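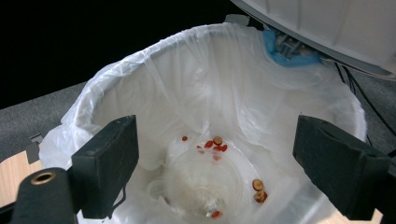
I've been putting off writing up the Gillholm bin liners for ages, partly because who reads a review of bin liners, and partly because I kept changing my mind about them. But we're onto our third box now, so I reckon I've earned an opinion.

Some background. We moved into this unit in September, and the kitchen came with one of those tall round bins that no supermarket liner seems to fit. The small ones ping off the rim the second you scrape a plate, and the big ones have so much spare plastic flapping about that you lose a teaspoon in the folds. I'd been buying the home-brand ones and tying a knot in the side to take up the slack, like my mum used to, and it drove my partner up the wall. Then Bianca Ciobanu from downstairs gave me half a roll of the Gillholms to try, and I went and ordered a box that arvo.

**The fit**

Pretty good! Not perfect. The medium goes over the rim with enough left to fold down properly, and it stays put if you push the air out first. If you don't, you get a big balloon in the middle and the first banana skin just sits on top looking at you. I tried the large as well, thinking it might be easier, and went straight back to medium. The large is fine for the wheelie bin or for stuffing doonas into over summer, but it's far too baggy for the kitchen.

**Strength**

This is where I went back and forth. The first box was brilliant – prawn shells, coffee grounds, a whole roast chook carcass, no drama. The second box felt thinner to me, and I had one split down the seam on the stairs with a week's worth of tea bags in it. (Sorry again to everyone on the ground floor.) I emailed the shop I'd bought them from, Daststead, and they sent a replacement roll without any fuss, and that one's been fine. So maybe I got a dud, or maybe I'd overfilled it. My partner has a firm view on which.

**The drawstring**

Love it, with one grumble. It pulls up smoothly and it's long enough to get a proper knot in, even with cold hands. The grumble is that you have to fish about for the little cut-outs where the string comes through, and when the bag's already full that's not a job you want to be doing with your fingers. I've started finding them before I put the bag in, then lining them up with the pedal so I know where they are. Works a treat.

**Smell**

They do a "fresh linen" version. Please don't. It smelled like a taxi, and then like a taxi with fish in it. The plain ones have no smell at all and a bit of bicarb in the bottom of the bin does the rest.

**Price**

The box of 111 (why 111? I've got no idea) works out a bit dearer per bag than the supermarket ones, but I'm using fewer because I'm not doubling up any more. I used to put 2 in at a time when there was anything wet going in. If you've got a caddy for your food scraps you'll get even longer out of a box. Ours goes to the council green bin, so the kitchen one is mostly packaging these days.

I also had a go with the Eseck ones when Daststead was out of stock. Cheaper and a nice tough plastic, but there's no drawstring, just those flappy tie handles, and they crackle like mad when you're trying to sneak something into the bin at eleven at night. Back to the Gillholms for me.

Four stars. I'd make it four and a half if they'd print the size on the actual roll, as I chuck the box out straight away and then can't tell the medium from the large.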